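옷 걸고 정리하는 일, 같이 하실 분을 찾습니다 (소네라르 의류 나눔방)

안녕하세요, 소네라르입니다! 6월부터 토요일마다 나눔방 문을 열게 되면서 손이 더 필요해졌어요. 기부로 들어온 옷을 살펴보고, 빨고, 널고, 개서 다시 누군가의 옷장으로 보내는 일입니다. 유급 파트타임 자리와 하루 참여자 자리를 함께 모집하니 끝까지 읽어보시고 맞는 쪽으로 지원해 주세요.

지난 시즌에 저희 손을 거쳐 간 옷이 2840벌입니다. 셔츠도 많고 아이들 내복도 많은데, 역시 제일 많은 건 청바지예요. 청바지는 정말 끝도 없이 들어옵니다. 색도 길이도 두께도 제각각이라 한참 만지다 보면 천만 잡아봐도 얼마나 입은 옷인지 감이 오는데, 그 재미를 아는 분이라면 벌써 반쯤 저희 식구예요.

하는 일

오전에는 분류를 합니다. 들어온 상자를 열어 바로 입을 수 있는 옷, 세탁할 옷, 수선할 옷, 천으로만 쓸 옷으로 나눕니다. 주머니는 전부 뒤집어 확인해 주세요(영수증은 기본이고 버스표, 사탕, 한번은 집 열쇠도 나왔어요). 단추가 떨어졌거나 지퍼가 뻑뻑한 옷은 수선 바구니로 보내고, 안쪽 라벨에서 세탁 표시를 읽어 더운물에 빨 것과 찬물에 빨 것을 가릅니다. 라벨이 닳아 안 보이면 찬물 쪽에 넣습니다.

오후에는 널고 거는 일이 이어집니다. 바지는 허리 쪽을 잡아 다리가 곧게 떨어지도록 걸고, 주름이나 프릴이 많은 옷은 모양이 눌리지 않게 옆 옷과 사이를 띄워 둡니다. 데님은 짙은 색과 옅은 색을 처음부터 따로 빨아요. 처음 오시면 이 작업부터 차근차근 알려드립니다.
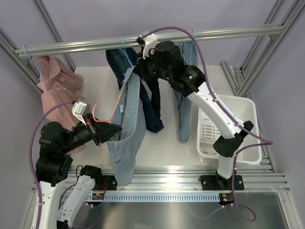

마른 옷은 다시 한 벌씩 살펴보고 갭니다. 저희는 마셰두식이라고 부르는 방법으로 개는데, 마셰두 작업실에서 배워 온 거라 이름이 그렇게 붙었어요. 바지를 세로로 반 접고 허리부터 세 번 말아 접으면 선반에 세워 꽂을 수 있습니다. 처음엔 자꾸 풀리지만 열 벌쯤 접으면 손에 익어요! 다 갠 옷에는 치수표를 달고 성인용, 어린이용 선반에 나눠 넣습니다.

이런 분이면 좋겠어요

옷을 함부로 던지지 않는 분. 경력은 전혀 보지 않습니다. 집에서 빨래를 개 본 적이 있으면 충분하고, 안 해 보셨어도 괜찮습니다. 서서 하는 일이 많지만 분류와 치수표 작업은 앉아서 할 수 있으니, 오래 서 있기 힘드신 분은 지원서에 한 줄만 적어 주세요. 작업대 높이도 맞춰 드립니다. 섬유 먼지가 꽤 날리는 편이라 비염이나 천식이 있으신 분은 미리 말씀해 주시면 세탁 쪽 말고 포장 쪽으로 자리를 잡아 드릴게요.

한국어가 서툴러도 환영합니다. 지금 함께하는 사람들 중에도 영어와 스페인어를 쓰는 분들이 있어서 안내문은 세 언어로 붙여 두었습니다. 수선이나 다림질을 할 줄 아시면 그것도 꼭 적어 주세요. 수선 바구니는 늘 넘칩니다.

모집 인원과 조건

파트타임은 네 명입니다. 주 22시간이고, 오전 9시 반에 시작하는 조와 오후 1시에 시작하는 조 가운데 고를 수 있어요. 첫 두 주는 배우는 기간이지만 급여는 똑같이 드립니다. 앞치마와 장갑, 점심도 저희가 준비합니다. 시급은 문의하시면 바로 답장으로 알려드려요.

하루 참여자는 6월 토요일 행사에 함께하실 분들로, 모두 50명을 모십니다. 오전 10시부터 오후 3시까지이고, 중간에 점심을 같이 먹습니다. 중학생 이상이면 누구나 오실 수 있고, 중학생은 보호자와 함께 신청해 주세요. 친구끼리 오시면 같은 조로 넣어 드릴 수 있습니다. 지난번 행사에는 옷을 고르러 오신 분만 거의 300명이었는데, 선반이 비는 족족 새로 개어 채우느라 다들 팔이 뻐근했고 저녁엔 남은 김밥을 먹으며 한참 수다를 떨었어요.

옷이 가는 곳

정리를 마친 옷의 일부는 나눔방 선반에 남고, 일부는 셀탐 공동주택과 아르넬 쉼터로 갑니다. 셀탐에는 아이 옷이 많이 필요하고, 아르넬에서는 튼튼한 작업복 바지를 자주 부탁해 오세요. 배송은 따로 맡는 팀이 있으니 무거운 상자를 차에 싣는 일은 없습니다. 궁금하시면 배송 날 따라가 보셔도 좋아요.

지원 방법

이름, 연락처, 가능한 요일과 시간, 그리고 왜 해보고 싶은지 두세 줄이면 됩니다. 긴 자기소개서는 필요 없어요. 이력서 양식도 없고 사진도 받지 않습니다. 나눔방 입구 접수대에 쪽지로 내셔도 되고, 이 페이지 아래 문의란에 남기셔도 됩니다. 제목에 ‘파트타임’ 또는 ‘하루 참여’라고 써 주세요.

파트타임 지원자는 짧게 만나 이야기를 나눈 뒤 한 시간 정도 같이 작업을 해봅니다. 시험이 아니라 서로 맞는지 보는 시간이고, 이 한 시간도 급여로 계산해 드려요. 편한 옷에 앞이 막힌 신발이면 됩니다.

모집과 교육은 에밀리아노 코르테스가 맡고 있습니다. 질문이 있으면 뭐든 물어보세요. 특히 얼룩 빼는 법을 물으시면 무척 반가워할 거예요!

파트타임은 네 자리가 차는 대로 마감하고, 하루 참여 신청은 행사 전날 저녁 6시까지 받습니다.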